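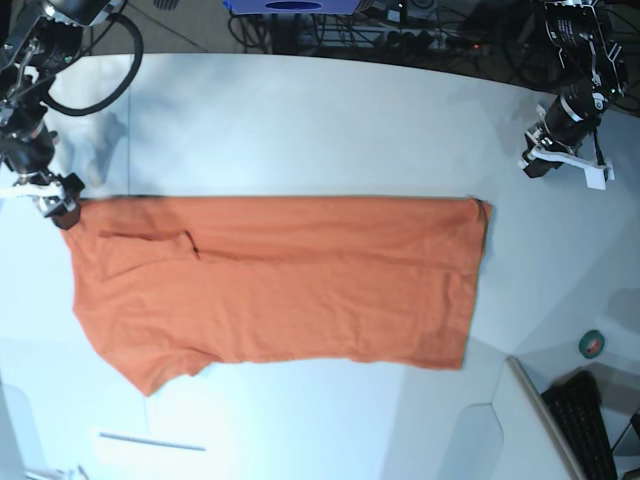 Hi all,

Sorry for the slow reply, I've been reading the digests in one big gulp on Friday nights and this one got buried under the long argument about grocery delivery. I'm going to answer inline-ish because there were a few questions tangled up together.

> We're at the point where we could probably afford to cut back to
> one and a half incomes, but every time I sit down with the
> spreadsheet I chicken out. For those of you who have done it, how
> did you know what to do with the extra time? My partner says I'd
> be bored by the second week. Also, did you keep paying for the
> conveniences (cleaner, meal kits, streaming etc.) or did those go
> first? I'm scared we'd cut everything nice and then wonder why we
> bothered.

OK so, I dropped to a four-day week last October, and I was absolutely sure I'd be bored too. I wasn't! What I was, for the first couple of months, was weirdly busy. Every errand in the house quietly slid over to my day off. I was doing the pharmacy run, the bank, the tires, the vet, and then it was three o'clock and I'd had a worse day than if I'd gone to the office. It took me until well into the new year to notice I'd swapped paid work for unpaid work and was calling it freedom.

What fixed it was pretty dull. I spread the errands back over the week, the way we did them before, and kept the morning of my day off completely blank. Some weeks I walk down to Makris for a coffee and a cheese pie and read. Some weeks I go back to bed. Last week I took apart an old Erkell radio I've been meaning to look at since we moved, and I still have one screw left over, so we'll see.

On the conveniences - we did cut, but we cut in the wrong order the first time. We got rid of the cleaner straight away because it was the biggest line on the page, and we kept all the little subscriptions because each one looked like nothing. Then I added them up. There were 12 of them! I could only have told you what half of them were for. One was a language app I'd opened twice. So those went, nearly all of them, and the cleaner came back every second week, and the total came out lower than before. I'd honestly rather have a clean bathroom than six kinds of television.

The one I go back and forth on is the Tanderov plan, which is the bundle with the phone, the home internet and the cloud storage. It's more than we need. But I have spent enough evenings of my life on hold with phone companies, and I'm willing to pay a bit extra for never having to think about it. If somebody here has moved off it without losing their photos, I'd love to hear how you did it.

> Is there a number? Like, a savings figure where you stopped
> worrying?

For us, no. I thought there would be. We had a target of 22 months of expenses, which I picked out of the air, and the day we hit it I started worrying about whether it should have been more. My worrying seems to be a fixed cost. What helped a lot more was a trial run. We lived on the smaller pay for almost half a year before I asked for the reduced hours, and put the difference in an account we didn't touch. By the end I knew which months hurt (December, and whichever one has the car insurance in it) and it stopped being a scary idea on a spreadsheet.

So my suggestion would be to try that first. You can quit the experiment any time and all that's happened is you've saved some money.

Oh, and somebody asked upthread whether the Kunov budgeting template still works in the newer spreadsheet programs. It does for me, except the colours go funny on the yearly tab and you have to fix the date column by hand. I can send my copy if you write to me off-list.

Cheers from a very rainy morning,
your neighbourhood four-day-weeker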